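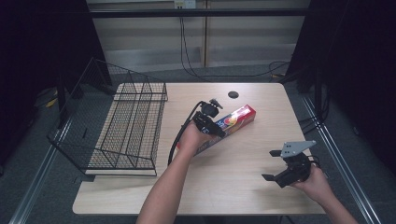
4.2 Placing packaged goods

The second group of tasks in our study concerns the handling of packaged goods, which takes a large part of the working time in a small shop and also appears in the household, when the shopping is put away. A shop worker does it without thinking. For a machine it remains difficult, and we wanted to know which part of the work makes the difficulty. In Figure 3 a long box lies diagonally on the table with one end toward the wire basket, and the left gripper is held directly above it. A box in this position must first be turned before it can be laid parallel to the side of the basket. People often turn the box during the lift. The policies which we trained on the Plustcombe recordings tried to do the same, but they started the turn too early, when one corner was still touching the table, and the box slipped out of the fingers.

Figure 3. Bimanual demonstration of the placing task with two hand-held grippers. The goods lie on the table next to the wire basket.

The Plustcombe set contains 1,242 demonstrations of this group. We used 800 of them for training and kept the rest for the offline evaluation. The start position of the goods was changed before every demonstration, and the demonstrators received no instruction about which hand they should use first. We consider this freedom important. In an earlier version of the protocol, the order of the hands was fixed, and the resulting policy could not recover when the first grasp failed.

We compare two controllers. Tello predicts short sequences of gripper motion directly from the camera views. Plurilard first selects a grasp point and then follows a planned path. On the robot, each controller was tested in 21 trials under the same lighting. Tello was faster in most trials, but it pressed the goods against the rim of the basket more frequently, and in 2 trials we had to stop the arm by hand. Plurilard did not need to be stopped. However, it often chose a point near the end of a long package, so that the other end dropped down during the lift and caught on the wire.

The wire itself was a second source of error. The surface under the basket can be seen through the grid, and Plurilard sometimes estimated the bottom of the basket too low. The goods were then pushed down after they had already made contact. Adding the force signal from the fingers reduced this problem but did not remove it.

With regard to the question of this paper, we answer for this group of tasks with caution. A machine can place a single package when there is enough free space around it. It cannot yet do the complete chore at the quality a shop owner would accept, and the partners at Stisomlow who reviewed our trials came to the same opinion. They were less worried about the speed than about damaged corners, a point that our success measure does not include. We return to this measure in Section 5.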